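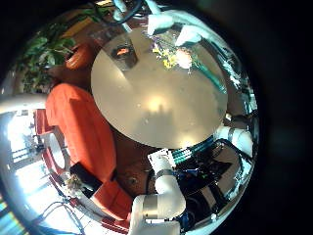
Week 3 handout: the Tesholm open day

Read before the seminar on 10 Nov 2020. Bring your own notes from the visit, even if they consist mostly of the lunch menu.

1. What we went for
Tesholm set out to show a robot arm working at a table of the kind people have at home. The usual demo has a gray bench, a taped cross and a cube that has never let anyone down. Flowers are harder. They have no flat sides, they lean, and visitors have opinions about them.

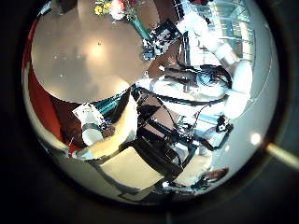 2. Reach and approach
Most of you wrote down what the gripper did. Fewer wrote down where the elbow went, and the elbow is where the planning shows. A path that suits the hand can still sweep the forearm through somebody's centerpiece. Look again at section 2 of the Priltura notes and sketch one approach from the side and one from overhead.

3. Numbers from the talk
Logged attempts before the open day: 2097
Counted as clean: 1557
Set aside for the March retest: around 400
The remainder went under "other" - a category I would like you to be suspicious of for the rest of your careers.

4. For the seminar
Write half a page on what "clean" ought to mean when the object is a flower stem. The Janton definition (object held, object released) would give full marks to a crushed tulip. Say what you would measure instead, and where you would put the sensor.

Late work goes in the tray outside the lab.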